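About Pastwood

Pastwood is a sorting and reuse center for small household goods and children's play items. It was founded in Drillthorpe by Meinrad Imhof and Lindiwe Mthembu, who continue to serve as its directors. The center accepts donations from families, nurseries and schools throughout the district and returns usable items to local organizations at no charge.

Our Work

Donated goods arrive mixed. A single delivery may hold hairbrushes, cups, blocks, sand toys and kitchen pieces, and every item is handled separately. Goods are placed in metal bins, taken out one at a time and assigned to a category. Items that cannot be passed on are sent for recycling by material wherever a suitable outlet exists.

Areeba Ansari directs the sorting program and is responsible for its written standards. Leopold Gisler oversees deliveries to our partner organizations, of which there are currently 234.

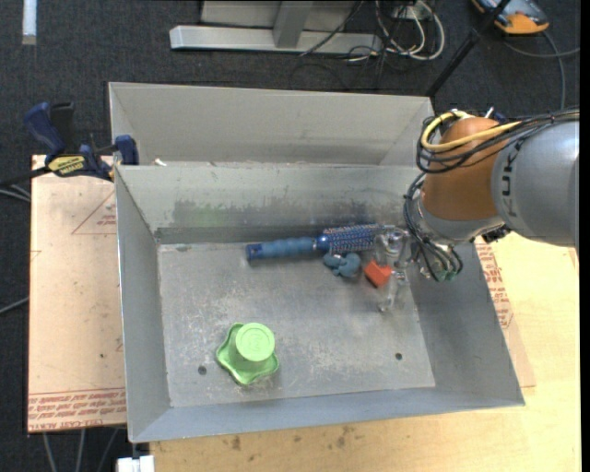
Personal care items, including brushes and combs, are kept apart from toys after sorting and are subject to a further inspection. Toys are checked for cracks and missing parts before they are released.

Visits and Donations

Donations are received at the Gasser Street entrance. Group visits of up to 10 persons may be arranged in writing with the office. The center is closed to visitors in August.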